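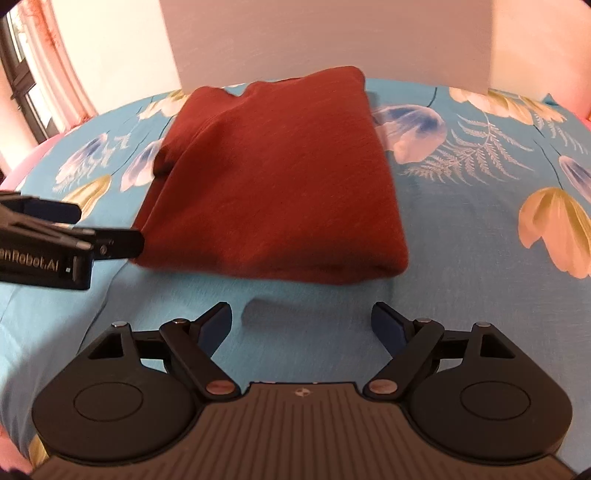 Dark red top folded on the bed, Duangkaew house

Hura Clothing and Linen Project
Progress report to the Cornusix Fund
Prepared by Oranuch Jaidee, project lead

Period covered

This report covers the second half of the grant, up to the end of November. The first half was covered in the report you already have, and I have not repeated the background from it except where something changed.

Work done

The grant pays for sorting, mending, folding and storing clothes and bed linen in the two houses we run, Duangkaew and Urkodmont. Residents stay with us for a few months at a time. Most arrive with one bag, and the clothing store is what they draw on until they have things of their own.

We have now been through the whole store at Duangkaew. The total after sorting is 415 garments fit to wear. That figure leaves out socks and underwear, which we buy new and keep separately. A further 70 pieces were set aside for mending. Nearly all of the mending is missing buttons, split side seams and dropped hems. Knitwear with pulled threads is kept in its own pile because it takes longer and only one of us can do it properly.

Urkodmont is behind. We have sorted the adult shelves there but not the children's clothes or the winter coats. The upstairs room was closed for five weeks while the ceiling was repaired, and everything from it was stacked in the hallway during that time. Sorting started again as soon as the room was handed back.

Folding

In the last report I said we would settle on one way of folding and use it in both houses. We have done this. Sweaters and long-sleeved tops are laid face down, the sleeves are brought in across the back, the sides follow, and the lower part is folded up to make a rough rectangle. It does not need to be exact. Knits bunch at the fold and the edge comes out rounded, and we have stopped asking people to redo these. What matters is that the bundle fits the shelf and can be lifted out without pulling down the rest of the stack.

Folding is done on the beds. We had budgeted for a long table at Duangkaew, but it would have blocked the linen cupboard, and a made bed turned out to be a better height for people working seated. A flat sheet goes on first. The light blue one with the big flowers has become the usual one at Duangkaew. Dark clothes are easy to see against it, including lint and loose threads, and we would like a similar sheet for Urkodmont. The money for the table has not been spent. I ask below to move it to another line.

Residents' sessions

The folding and mending sessions for residents run in the morning, starting at 10, and last until lunch. Attendance has been steady at Duangkaew and poor at Urkodmont, where the hallway was the only space we could offer. Two residents have taken on the shirts and trousers between sessions and are paid for their hours out of the training line, as agreed.

One change to report: we dropped the ironing part of the session. It took up most of the morning and people told us they would prefer to learn to sew on a button or take up a hem.

Storage

Shelf labels are up in both houses. Sizes are marked on the shelf edge and no longer on the clothes, as the paper tags kept coming off in the wash. Sweaters and heavy tops are on the lower shelves. The top shelf is for spare blankets only.

We had a moth problem in one cupboard at Duangkaew. The woolens in it were washed or frozen, the cupboard was cleaned out, and three items were thrown away. We check that cupboard every week now.

Spending

Spending is within budget. Shelving cost less than quoted. Laundry cost more, mainly from washing everything that had been in the hallway at Urkodmont. The two roughly cancel out. The full figures are in the attached sheet.

Requests

1. Permission to move the table money to laundry and sewing supplies.
2. An extension of 3 months for the Urkodmont part of the work, at no added cost.

Next steps

Finish the children's clothes at Urkodmont, then the coats, which will be needed first if the weather turns and may have to be moved ahead. Clear the mending pile at Duangkaew. Restart morning sessions in the upstairs room. I will send a short update when the coats are done, and the final count for Urkodmont will be in the closing report.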